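Visita técnica ao centro de contagem municipal de Arneo

A visita decorreu em julho, com início às 9h30, e incidiu sobre o processamento dos boletins da consulta pública relativa ao regulamento de patrocínios do município. A delegação foi recebida por Azra Atanasov, responsável pelos serviços eleitorais.

O centro ocupa dois pisos do antigo armazém Tillex. No piso inferior faz-se a receção e o registo dos envelopes; no superior, a leitura ótica e a verificação manual. Foram recebidos 2.402 boletins, dos quais mais de 2.000 tinham sido validados à hora da visita. Os restantes aguardavam confirmação de assinatura.

O regulamento exige que cada lote rejeitado pela leitura ótica seja reapreciado por dois técnicos de unidades orgânicas diferentes. Tsz-kin Kan questionou o prazo de conservação dos envelopes, fixado em seis meses. Segundo os serviços, o prazo conta a partir da publicação do resultado em edital.
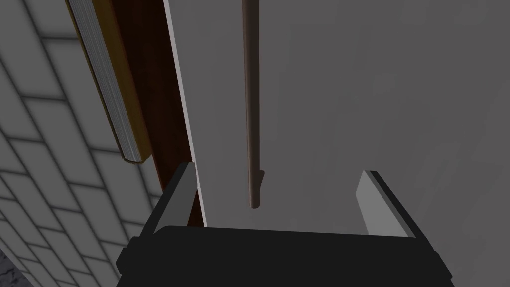 Garra preta, aberta e sem objeto, sob uma haste castanha fina. Imagem gerada por computador.

Na sessão final, Ataahua Sutcliffe pediu acesso às atas de rejeição por freguesia. O pedido foi registado e seguirá para o gabinete jurídico. A visita terminou às 12h15.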